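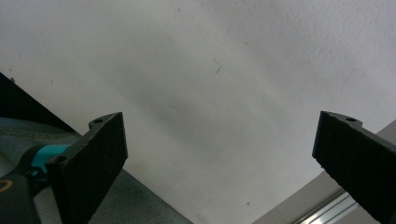

Ob wir uns das wirklich antun wollen, fragte Javiera Olivares gleich beim ersten Treffen, denn wer einem Roboter etwas von Hand vormacht, bringt ihm auch jeden eigenen Schlendrian bei. Der Satz stand danach wochenlang an unserer Tafel, und er hat das ganze Projekt geprägt!

Projektbericht: Vormachen statt programmieren
Handgeführter Greifer und Fernsteuerung im Vergleich
Stand: 26.03.2021

Worum es ging

Im Praxisprojekt Relluron wollten wir herausfinden, auf welchem Weg man einem Roboterarm eine einfache Aufgabe am besten zeigt: einen Becher greifen, auf ein Tablett stellen, loslassen. Klingt banal, hat uns aber ein halbes Semester lang richtig gepackt. Zur Wahl standen zwei Verfahren. Beim ersten nimmt man einen Greifer mit zwei Fingern selbst in die Hand und führt die Bewegung aus, die Kamera am Greifer zeichnet alles auf. Beim zweiten sitzt man ein paar Meter entfernt und steuert den Arm über zwei Joysticks.

Aufnahme mit dem Handgreifer

Der Handgreifer hat uns sofort Spaß gemacht. Man braucht keinen Arm, keinen Schutzbereich und keine Anmeldung im Labor, man läuft einfach los (wir haben auch in der Teeküche und im Flur aufgenommen). Insgesamt kamen so 403 Vorführungen zusammen. Davon mussten wir 31 wieder aussortieren, meistens weil die Aufnahme zu spät gestoppt wurde und der Greifer schon wieder durch die Gegend geschwenkt wurde. Solche Enden sind tückisch: Die Kamera sieht dann Wand oder Decke, und das Modell lernt brav mit, dass man nach dem Abstellen nach oben schaut.

Gelernt haben wir dabei vor allem, langsam zu werden. Unsere ersten Aufnahmen waren viel zu hektisch, die Finger schlossen sich noch während der Anfahrt. Tarun Chauhan hat dann vorgeschlagen, vor jedem Greifen kurz stillzuhalten und leise bis zwei zu zählen. Sieht albern aus, wenn vier Leute murmelnd Becher verstellen, aber die Bahnen wurden damit deutlich ruhiger.

Aufnahme per Fernsteuerung

Am Arm selbst haben wir 33 Vorführungen geschafft, mehr gab die Laborzeit im Februar nicht her. Die Steuerung (bei uns heißt sie Paltton, nach dem Ordner, in dem der Code liegt) reagiert mit einer kleinen Verzögerung, und daran muss man sich erst gewöhnen. Am Anfang übersteuert jeder! Dafür passen die Daten direkt zum Arm: gleiche Reichweite, gleiche Gelenkgrenzen, nichts muss umgerechnet werden. Beim Handgreifer kamen dagegen Bewegungen vor, die der Arm gar nicht nachfahren kann, etwa ein Eindrehen aus dem Handgelenk knapp über der Tischkante.

Was dabei herauskam

Trainiert haben wir drei Varianten: nur Handgreifer, nur Fernsteuerung und beides gemischt. Die gemischte Variante lief am schönsten, und der Moment, als der Arm den Becher zum ersten Mal ganz ohne uns abstellte, war großartig. Mit den Fernsteuerdaten allein blieb er oft kurz vor dem Becher stehen. Mit den Handdaten allein griff er mutig zu, manchmal allerdings ein Stück daneben.

Und Javieras Einwand? Stimmt leider. Eine von uns stellt Becher grundsätzlich etwas links von der Mitte ab, und der Arm macht das jetzt auch.

Offene Punkte

Die Uhren von Kamera und Fingersensor laufen noch auseinander, das korrigieren wir bisher von Hand. Außerdem möchten wir die Aufnahme automatisch beenden, sobald der Greifer geöffnet und angehoben wird. Als nächste Aufgabe ist das Falten eines Geschirrtuchs geplant, der Aufnahmeplan dafür liegt im Projektordner unter Texier.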